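Long thread, get a cup of something. Several of you asked what I do all day when I say I'm "teaching a robot to tidy up," so I'm going to try to explain it properly.

The short version: I do the chore myself, holding a pair of grippers, one in each hand. The motion gets recorded, and later the arm learns from the recordings. No joystick, no headset. I did the headset kind of remote control all through December and my neck is still writing me letters about it.

This month's chore is shoes. Shoe on the floor, open the cabinet, shoe on the shelf, close the cabinet. My mother could not believe there is a salary attached to this (she has been doing it for free for years, as she pointed out).
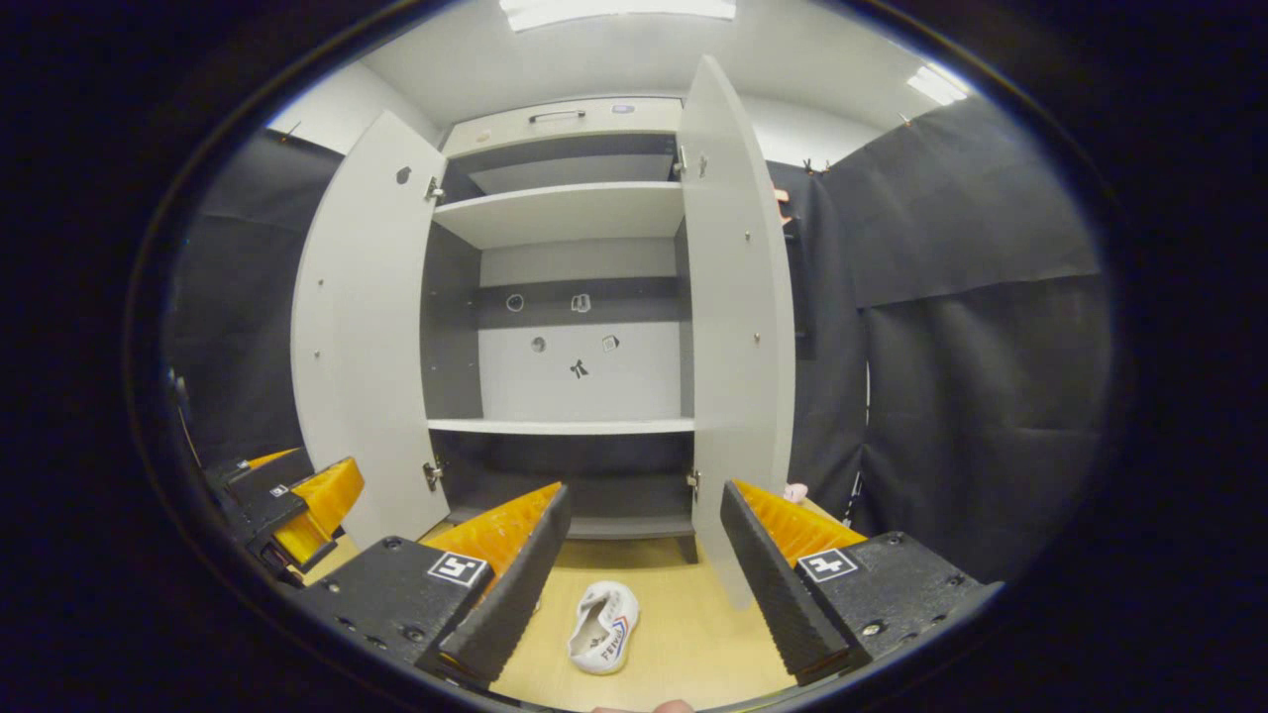 Ekow Boateng
Demonstrator and floor lead, Skosa

Doors wide open, shelves clear, one white sneaker lying on its side. I love a shoe on its side! Upright is easy, you just pinch and go. On its side you have to decide where to take hold, and I want the robot to see me deciding.

Those orange pads on the fingers are soft and they give a little, so they wrap around whatever you squeeze. The black and white squares on the blocks are how the software knows how far apart the fingers are. Keep your sleeves off them. I say this as a man who lost a whole morning to a cardigan.

The stickers on the back panel get asked about a lot. We change the look of the cabinet between batches so the robot doesn't fall in love with one plain white wall. Dario Fontana picks them, and he takes it very seriously, and I have learned not to comment on the bow.

Things I'd pass on to anybody starting out: go slower than feels natural, but don't stop dead in the middle, or the robot learns to stop dead too. If you fumble, finish the fumble. A shoe you dropped and picked up again is worth keeping.

We're at 1,669 good runs on shoes and the plan says 2,269, so there's plenty of bending down in my future. Knee pad recommendations very welcome, replies are open, and yes Mom, I'm drinking water.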